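Moving a heavy white table to a new flat: take it, sell it, or cut the legs?

Posted by oddmentdrawer, Nov 5, 2019 - 4 min read

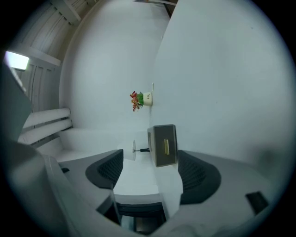 THE QUESTION

oddmentdrawer wrote:

Hello all. I am moving from Sestthorpe to Paltside at the end of November and I can not decide about my table. It is a white one from Werko, smooth top, very heavy. The new flat is on the fifth floor and the elevator is too short for the table when it stands on its side. I measured it twice.

The moving firm gave me a price for the whole flat, and then a second price for the table only, because two more men must come for the stairs. With this second price I could buy another table, not so nice. My sister says sell it. My husband says we eat at this table every day and we will be sorry. I think both are right, and so I am writing to you.

Has anyone moved such a table up narrow stairs? And can the legs of a Werko table be taken off without damage? I do not have the instructions any more.

REPLIES

plumbline_7 wrote:

The legs come off, but look first at how they are fixed. The older Werko tables have a bolt into a metal plate and you can take them apart as often as you like. The newer ones have a screw directly into the top. Those you can open one time, maybe two times, and after that the thread is weak and the table moves when you cut bread.

Lie on the floor with a lamp and look. It is five minutes of work and then you know what we are talking about.

marrowfat wrote:

Sell it. I moved four times in my life and each time I regretted the furniture I took, never the furniture I left. A table that was right for one kitchen is often wrong for the next one. Do you even know if it fits between the wall and the window in Paltside?

oddmentdrawer wrote:

Yes, it fits, I made a drawing. There is enough space to pull out the chairs on both long sides. On the short side it is a little tight, but no one sits there now either.

I looked under the table as plumbline_7 said. There are metal plates with bolts. So this is good news, I think?

plumbline_7 wrote:

Very good news. Take a photo of each corner before you open anything, and mark the legs with tape. They look the same but they are not always the same. Put the bolts in a bag and carry the bag in your own pocket, do not give it to the movers.

tallowgate wrote:

I do not agree with marrowfat. To say "sell it" is easy, but have you tried to sell a big table lately? I had mine in the local ads for seven weeks. I started at 500 and in the end a student took it for nothing, and I helped him to carry it. If you must be out by the end of November, you have no time for this.

marrowfat wrote:

tallowgate, you asked too much at the start and then people did not look at the ad again. I sold a Hyun table in one evening last spring, because the price was low and I wrote the correct size in the first line. Most people forget the size.

tallowgate wrote:

A Hyun table is half the weight and goes in a normal car. It is not the same case.

quietferry wrote:

May I ask what the top is? This matters for the stairs more than the legs. If it is only painted, the corners will suffer at every turn. I would wrap the corners in old blankets first and put cardboard over the blankets. Plastic film directly on a painted surface is a bad idea if it stays on for some days - on mine it left a pattern that never went away.

oddmentdrawer wrote:

I am not sure if it is painted or something else, I am sorry. It cleans very easily with a damp cloth. I will ask the Werko shop in Sestthorpe. I have many old blankets, so that part is no problem.

marrowfat wrote:

What did the movers ask for in total, if it is not a secret?

oddmentdrawer wrote:

4,000 for the flat, without the table. I did not compare with other firms and maybe this was a mistake.

plumbline_7 wrote:

Call them again and say the legs will be off and the top will be wrapped. Ask if two more men are still necessary. They probably made the price for a table in one piece. Also ask who pays if the wall of the stairs is scratched, and get the answer by email.

oddmentdrawer wrote:

I called. Without the legs they need only one more man, and the price for the table is less than half of the first one. About the wall they will write to me tomorrow. My husband is already looking for the correct wrench, so I think we are taking it.

marrowfat wrote:

Good luck. Please write if it is too big after all.

quietferry wrote:

Measure the turn between the floors also, not only the width of the stairs. The ceiling is lower there in many old houses.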